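Cable trunking behind the desk, part two

The adhesive strip on the first run let go in August. The afternoon temperature in the room under the roof gets high enough that foam tape creeps, and 80 cm of trunking with four power leads in it weighs more than I had allowed for. It came down at the monitor end and stayed up at the socket end, so the leads were hanging in a loop over the radiator.

For the second attempt I changed three things: the profile, the fixing and the order of work.

Profile. The old one was a half-round type with a hinge molded along one side. The hinge cracks after a few openings. I went to a plain two-part profile from Saengthong, base and snap-on cover, sold in lengths you cut yourself. I also had an offcut from Bamholm left over from the hallway. The two look the same on a shelf and do not fit each other. The lip on the Bamholm cover is fractionally shallower and pops off if you lean on it.

Fixing. Screws into the underside of the desk, one every 200 mm, pan head, short enough not to come through the top. I drilled pilot holes with a tape flag on the bit as a depth stop. I kept the foam tape on as well, mostly to hold the base still while I marked it out.

Order of work. Last time I fixed the base, laid the cables and then cut the cover to match. The cover ended up short by the width of the saw blade. This time I clamped base and cover together and cut both in one pass with a fine-tooth saw in a miter box, then cleaned the ends with a flat file. Two strokes toward the cover face, then stop. More than that rounds the corner and the joint shows.

The leads went in by thickness, the heaviest against the back wall of the channel. The monitor lead is the awkward one. It has a molded ferrite lump that will not fit in the channel at all, so it sits outside in a cable tie – ugly, but it is behind the screen.

I left the slack at the socket end. The desk goes up and down, and the bundle has to follow it. Measure at full height, add a hand's width, and check again with everything plugged in.

Dry fit before the final press. I held the pieces up against a light surface and looked down the edge for bow. Gray against white shows a bend that you miss when the part is lying flat.
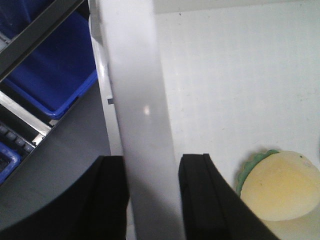 Deepak-free comments are rare on this blog, so thanks to the reader in Plurnosville who wrote in after part one to say that the tape is fine if the desk is wiped with alcohol first and the strip is left overnight before any cable goes in. The same message recommended the Brukov clips for the vertical drop, with the warning that they turn brittle if they get direct sun.

I did wipe the desk the first time, but I loaded the channel within the hour. The clips are on order. Until they arrive the vertical drop is held with two hook-and-loop straps, and the power strip is still on the floor.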